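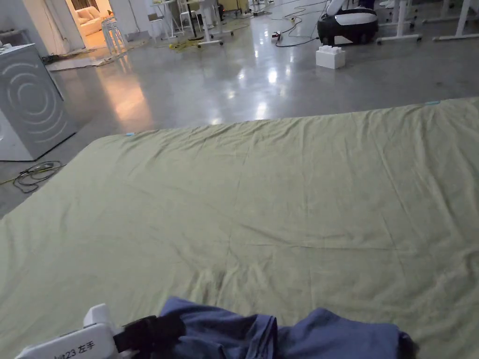
Sheets and Folding: Pictures from the Flat in Sorasley

Welcome to our small gallery page. We are a household that likes to do the laundry slowly, and each month we put up a few pictures of the bed linen and the room around it. The flat is rented from Hashemi and it is near the old market in Plastville. All the sheets were bought from Tralum, in the sale, and they have served us well.

This month it is the turn of the big sheets. They are difficult to fold in a small room, so we use the largest piece of floor we have.

1. On the floor
The green sheet is spread over the grey concrete, with the blue cloth bunched on top of it. There is a light-blue tag near each of the two far corners, and we find these very useful when folding, as one can see at once which edge to take first. The washing machine stands to the left, with grey arcs on its side. Through the doorway you can look to the white sofa.
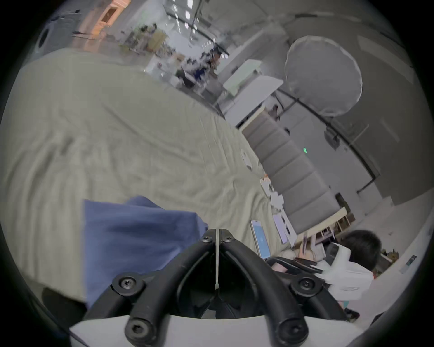

Page last changed: June

2. On the bed
The beige sheet still has many wrinkles, and the blue cloth is crumpled on it. On the far side there are two screens lit up, and some white paper packets which must be taken away before the sheet can be pulled straight. The grey padded headboard is my favourite thing in the room. It collects dust in the seams, so I go over it with a soft brush.

Our album now has 53 pictures in it, and the older ones are kept on the second page. If you wish to use one on your own page, please do, but write to us first and say where it will be shown. Next month we will put up the pillowcases, all 19 of them.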